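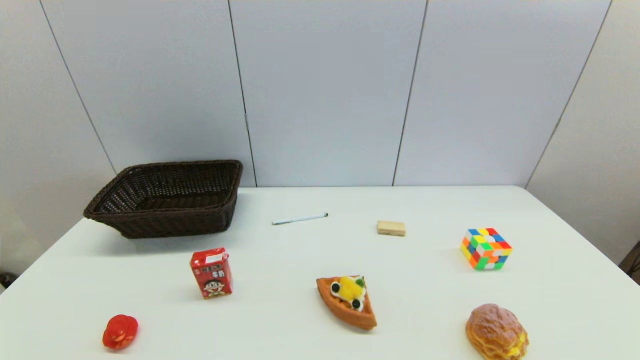
Oi-ling Choi

Ask Brekus which episode of Lusska made him sign up for the wiki and he answers before I finish the question. "Season 3, the ferry one. I watched it twice that night and then went looking for somebody to talk to about it."

He found the Lusska fan wiki, which at that point had a main page, a half-finished cast list and a very long argument about whether the lighthouse keeper was a ghost. Brekus (his username, and the only name he goes by there) started with the episode summaries. The wiki now has 261 articles, and he wrote the first draft of 209 of them.

I've been a fan of this cartoon for years, so I'll admit I spent the first part of our call just swapping favorite lines. He's wonderful company! He does the voices, too, and his Captain Ko is so good that I made him read me a whole speech from the harbor trial.

"Ko is the reason the show works," he says. "She's grumpy and she's wrong half the time, and you'd still get on the boat with her."

What about the later seasons, which a lot of people gave up on? Brekus stands by nearly all of them. He thinks season five gets a bad rap because of the musical — "two weak songs out of six, come on" — and he has rewatched the Stulavance arc more often than anything else. Stulavance is the drowned town Ko grew up in, and his page on it is my favorite on the site, with every street name the characters ever mention.

"I paused a lot," he says. "Some of those signs go by really fast."

He became an admin in April, and most of the work is small: fixing links, merging duplicate pages, welcoming people. He likes the welcoming best. A new editor recently rewrote the entire page on the ship's cook, and he left her a thank-you note 10 lines long.

And the lighthouse keeper?

"Ghost," Brekus says. "Obviously a ghost. Put that in."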